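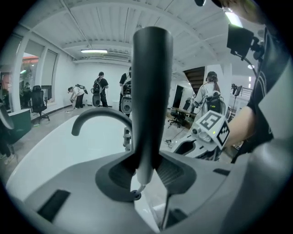
手持ちグリッパー側のカメラから。白いキューブ付きがもう一台の方

ホーム | 掲示板 | 新着 | 検索 | ログイン
当サイトはCookieを使用しています。閲覧を続けると同意したものとみなされます。

手持ちグリッパー比較スレ(Triltico / Ritomel)

1: nejimawashi
両方を流し台の横で握り比べてきました。先に結論を書くと、指はRitomel、カメラはTriltico。合体させてくれれば全員幸せなのに、両社とも自分の弱点を「味」だと思っているふしがあります。

2: kanisan_arm
キューブのマーカー、あれで姿勢取るの? 手首を返した途端に隠れない?

3: nejimawashi
>>2
隠れます。マニュアルには「隠さないでください」とあります。おっしゃる通りで。

4: 半田三郎丸
隠れるのは持ち方が悪いだけ。うちは134回分録って、追跡が飛んだのは3回。

5: kanisan_arm
>>4
その134回、全部まっすぐ上から掴んでません?

6: 半田三郎丸
コップは上から掴むものだろ。

7: geetha_r
Geetha Rodriguesです。12月にDe Smetのアームに載せて試しました。魚眼は視野の端が曲がりますが、較正すれば困りません。困るのはケーブルです。背負い式だと肩のところで必ず引っかかります。

8: nejimawashi
>>7
ケーブル、同感です。二台並べた日の別カット置いときます。 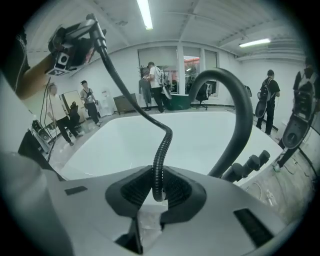
最終更新:2021年6月6日

黒いのがS字にうねって、もう一台まで伸びてます。見た目は生き物ですが、重さもなかなか生き物です。

9: kanisan_arm
右の太いホースみたいな輪っかのほうが気になる。視界のど真ん中に近いよね。学習に影響しない?

10: 半田三郎丸
毎回同じ位置に写るなら、モデルは勝手に無視する。気にするのは人間だけ。

11: geetha_r
>>10
毎回同じ位置なら、です。ホースは動きます。私は結束して、写り込む部分にマスクをかけました。1876本撮ったあとで気づいたので、マスクは全部後付けです。おすすめしません。

12: 半田三郎丸
マスクの手間で1000本は追加で撮れたな。

13: geetha_r
揺れるホースつきの1000本ですね。

14: tofu_servo
横からすみません、コントローラーはPemimeckで揃えてます? 二台同時だと時刻ずれが出ると聞いたんですが。

15: nejimawashi
>>14
揃えてます。ずれは出ました。サポートに聞いたら「再起動してください」で、再起動したら直りました。腹が立つことに。

16: kanisan_arm
で、どっち買うの。

17: nejimawashi
Ritomel。予備の指が付いてくるので。カメラは載せ替えを試します。保証はたぶん消えます。

18: 半田三郎丸
Tritlicoにしとけって。

19: tofu_servo
Trilticoです。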